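# Mundix table-clearing kit from Rendow: two months in

I run a small rental business (party gear, trestle tables, a lot of odds and ends that come back in the wrong tub) and I've been trialling the Mundix, a two-handed sorting kit sold and supported by Rendow.
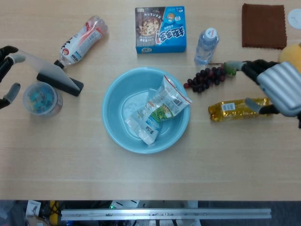 **Can it replace a person at the sorting table?**

Not at the speed I need, and not without someone in the room. It can take over part of the job if your items are fairly predictable and you're patient.

Now the longer version, because the sales page is very short on detail.

## What you get

Two arms with hands, a head unit with the camera, a controller, a box of spare fingertip pads and a licence for the software, which is called Willeretti. The licence runs for a year. I asked what happens when it runs out and got a link to a pricing page that didn't have a price on it. I asked again and was told it would be "in line with" the first year. Make of that what you will.

Setup took most of a day. The printed guide is fine up to the point where you calibrate the hands, then it sends you to a video made for an older version of the menus. Half the buttons have moved. If you've ever put together a flat-pack wardrobe with a page missing, you know the mood.

## How I tested it

Rendow's demo uses blocks and cups, all well spaced out. My returns don't come back like that, so I used a mix of groceries and household bits and asked it to put the snacks in a basin and leave everything else alone. I did 231 pick attempts over the trial, on the default settings, and wrote down each one. A pick counted if the item ended up in the basin and stayed there. Nudging it over the rim on the third go didn't count.

It managed 76 per cent. Rendow's brochure says "near-human reliability", and I'd like to meet the human they had in mind.

## What it does well

Snack bags are its best subject. I expected slippery plastic to be a disaster and it wasn't. The pads have a decent bit of give and the grip is gentle enough that I didn't have a single bag burst. Cardboard boxes are good too, provided they're lying flat and there's space at the sides for the fingers.

It's also quiet. I could take a phone call beside it, which I can't say for our old label printer.

## What it does badly

Grapes. It will go for the stem, which is sensible, and then lift before it has a proper hold. I lost a fair few under the table. I know I'm not in the fruit business, but the brochure has fruit on the cover, so I think it's fair game.

Shiny packaging is the bigger worry. Anything metallic or gold seems to throw off its idea of where the edges are. Willeretti has a "reflective items" switch in the advanced menu. Turning it on made the hands slower and I couldn't see any gain in the results. Clear plastic cups gave it similar trouble, though moving the lamp helped with those.

Folded cloth is hit and miss. Sometimes it picks up the top layer and drags the rest along like a tablecloth trick gone wrong.

Then there's crowding. With a few items on the table it moves along at a reasonable clip. Fill the table and it starts dithering, reaching in, backing off, reaching in again. Support told me to "declutter the work area", and decluttering the work area is what I was looking to buy.

## Support and parts

I contacted support twice. The first reply came the next morning and solved my problem. The second took over a week and answered a question I hadn't asked.

The pads wear. Mine were going smooth by November and replacements only come as a full set. Takács make a set that's supposed to fit and costs less, but Rendow says using it voids the warranty, so I haven't tried it. If anyone has, please leave a comment.

## Would I buy it?

At the current price, no. I've sent back the purchase form unsigned and asked for another month on the trial, mainly to see whether the software update they keep mentioning does anything about shiny surfaces. If you sort the same boxed goods all day you might get on better than I did. Bring your own stock to the demo and don't let them lay it out for you.

**Score: 2 out of 5**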